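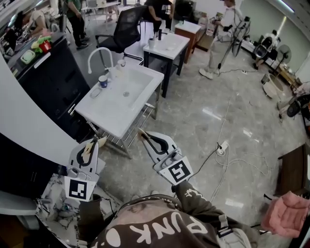 White utility sink with a wire shelf underneath, and a second sink stand behind it on black legs.

Digby Brunton wants me to believe that a sink doesn't need a wall. He has been making this case for 9 years, first as a kitchen fitter and now as the man who lays out shared workrooms for Stubbs, and he made it to me again at Clistevo with one hand resting on the edge of a cabinet.

I said I'd need convincing. Every freestanding sink I have lived with wobbled.

"Then somebody put it on a bad floor," he said. "Or they never adjusted the feet. People buy the thing, stand it up, fill it, and blame the sink."

What about the pipes? A sink in the middle of a floor has to drain somewhere, and I have yet to see a floor channel that didn't become a place for crumbs. Brunton's reply was that crumbs get everywhere. I told him that wasn't much of a sales pitch.

"I'm not selling them. I'm telling you how I'd do a room."

The way he'd do a room is with separate pieces. A basin on a metal stand, another a few steps behind it, a cabinet with a white top and a wooden base farther back. No long run of fitted counter. He claims it is easier to clean behind things you can get behind, and I'll give him that one. My own kitchen has a strip beside the stove that hasn't seen daylight since we moved in.

The shelf was where we really disagreed. I think an open wire shelf under a sink is an invitation to store junk where it will get splashed. He thinks a closed cupboard is worse.

"You can't see into a cupboard. You get a slow leak and it sits there until March. With wire, you look down and there's a puddle, so you fix it."

And the spray bottles, the rags, the bag of other bags?

"Put them someplace else."

Where, though? He pointed to drawers. Brunton is very fond of drawers. He likes a black cabinet with silver handles because, he says, you can find the handle without looking. Ask him what goes on top of that cabinet and he gets vague. At Clistevo there was a red cup up there, a green-and-yellow toy and a light green container, and none of that looked to me like part of anyone's plan. There were cups on the sink ledge too, or a cup and a glass to be exact, and a mug on the one behind.

"That's use," he said. "A ledge gets used. I'd worry if it was bare."

I'd worry about my elbow. A glass on the rim of a hard sink has a short future in any house with children in it. When I said so he laughed and admitted he has broken 5 that way himself, all at home, all on the same sink.

We did better on faucets. Brunton likes them tall and curved, set in a back corner, and so do I, though he had to talk me into the corner.

"In the middle it's always in the way of the big pot. Put it in the corner and you have the whole basin."

Doesn't it splash more from that height?

"Sure. Turn it down a little."

He had less to say for the marbled countertop. He didn't pick it, he told me twice. White with veins hides dust and shows coffee, and he would have gone with something plain. I asked whether the client had been told this. "They were told," he said.

Then there is money. A Trullance stand, the one he usually orders, takes 7 weeks to arrive at Sotosau and costs more than I'd spend on a basin and four legs. Brunton says it lasts 12 years. I asked how he knew, given that he has been doing this for 9. There was a pause.

"That's what they tell me," he said.

I liked him for that. I also tried the chair question, because it had been bothering me: why have a mesh office chair next to a sink? He said people sit down to peel things, or to wait for a kettle, or just to talk to whoever is washing up, and that in every workroom he has done the chairs drift toward the water sooner or later. He has stopped drawing them on the plan.

So would I tear out my counter? No. I might buy one stand for the laundry room, second-hand, and check the feet before I fill it. Brunton says to bring a level. He says the one on my phone won't do.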